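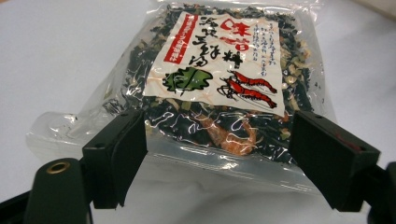 Dry Goods Shelf Check – Haruna Community Pantry

Completed by Rakiya Babalola, October. Please leave the sheet on the clipboard by the door when you've finished with it, and do add your own comments underneath mine. I like reading them!

1. Bags and seals
Each bag looked at on both sides, seams pressed gently with the thumbs.
Result: Pass, with a comment.
Comment: The seaweed and dried vegetable mix comes in clear plastic, so you can see the dark flakes and the paler bits very nicely, but crinkly film is a devil for hiding pinholes in the creases. Do smooth it out with your hand and tilt it towards the window before you tick the box. I did all 13 bags on the middle shelf this way and it took me most of a pot of tea.

2. Allergens
Result: Action needed.
Comment: Please read this one even if you skip the rest. There are small dried shrimp in with the seaweed, down below the label, and anyone glancing at the front could easily take it for a vegetable soup mix. The label is in Japanese, and a good many of our visitors won't be able to read it. I'd like an English sticker on every bag saying CONTAINS SHRIMP (CRUSTACEANS), on the front but clear of the printing, and the full ingredients list translated before any of it goes out. Obinna Eze has offered to ring Pikport, our supplier, and ask for theirs. Until then the bags stay in the blue crate marked HOLD.

3. Dates
Result: Pass for tins and pasta. Seaweed mix not yet checked.
Comment: I'd sooner wait for Pikport's paperwork than guess at a date. The 5 packets of lentils at the back want using first, so I've brought them forward.

4. Damp and temperature
Result: Pass.
Comment: The cupboard hygrometer read 37 per cent on Saturday morning, and our limit is 60, so we're comfortable. Dried seaweed drinks up moisture terribly once it's opened – keep any part-used bag in a lidded tub, please, with the label tucked in beside it.

5. Pests and spills
Result: Pass.
Comment: No droppings and no webbing in the corners. A little flour had gone under the bottom shelf and I've swept it up.

Still to do: stickers (Rakiya), call to Pikport (Obinna), new lid for the large rice tub.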